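Getting fruit to last past Tuesday

I shop once a week, on Saturday mornings, and for years I threw out a shameful amount of fruit by the middle of the week. Mushy berries, bananas gone black, that one peach at the bottom of the bag. I've been fiddling with how I store things ever since we moved to Hilumcombe (the kitchen there came with a lovely cool pantry and a fridge the size of a shoebox), and these are the habits that stuck.

Don't wash anything until you're ready to eat it. I know, I know, it feels so good to get it all done at once! But water sitting on the skins is what brings on the mold. Berries are the worst for this. If you must wash them, spin them in the salad spinner with a couple of paper towels and spread them on a dish towel until they're bone dry.

Bananas live by themselves. I hang mine on a hook under the cabinet, well away from the apples, and I pull off any that are getting too spotty and freeze them peeled. I've got 8 in there right now, so it'll be banana bread this weekend.

Peaches and plums go stem side down on the counter, in one layer, not touching. Check them every morning with a gentle press near the stem. Once they give a little, into the fridge they go, and then you have four days or so to eat them.

Lemons keep for weeks in a zip bag in the fridge. Mine had been drying into little rocks in a pretty bowl since January before I learned that one. When I have more than I can use I zest the extras with my old Gratero (a bit blunt by now, but it's kind to the knuckles) and freeze the zest in a jar.

Apples get the bottom drawer, and I go through them every week or so. My neighbor Brock Beaudoin wraps each of his in newspaper and swears they last all winter. I tried it and mostly got ink on my hands, but his pie is better than mine, so do what you like.

Grapes are a whole subject of their own.
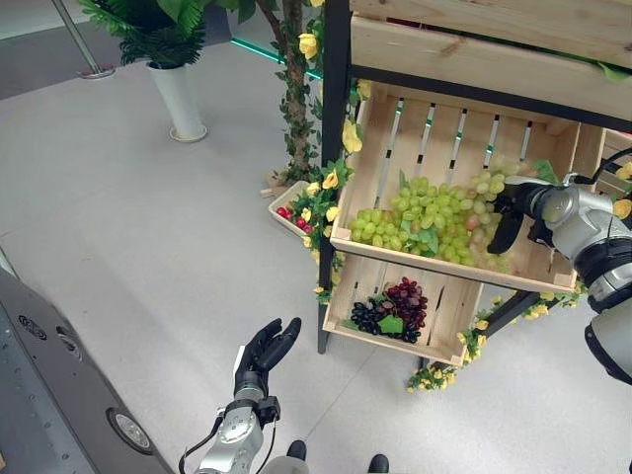
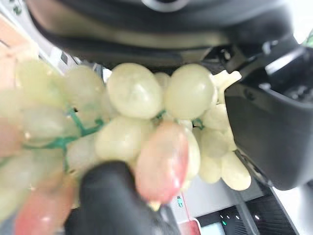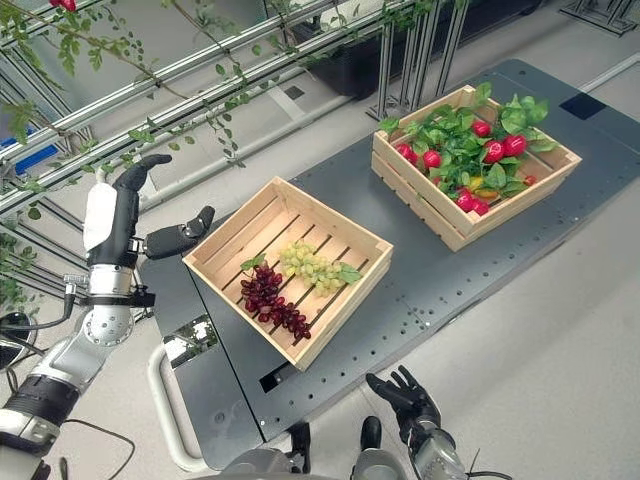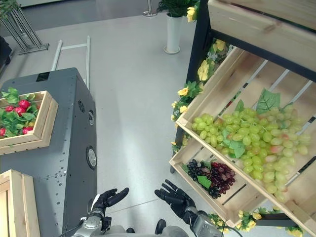
Leave grapes on the stem, because a plucked grape starts to soften right where it was pulled. Look for stems that are green and bendy, and give the bunch a little shake before you buy it; if berries rain down, pick another. Pale grapes with a yellowish cast are usually sweeter than the bright green ones. If you've got room, lay your bunches out like the red one and the yellow-green one in the nearer slatted crate, side by side with bare boards to spare, so the ones underneath don't get squashed. In my shoebox fridge that means a shallow colander on the back of the middle shelf, lined with one paper towel, and no lid.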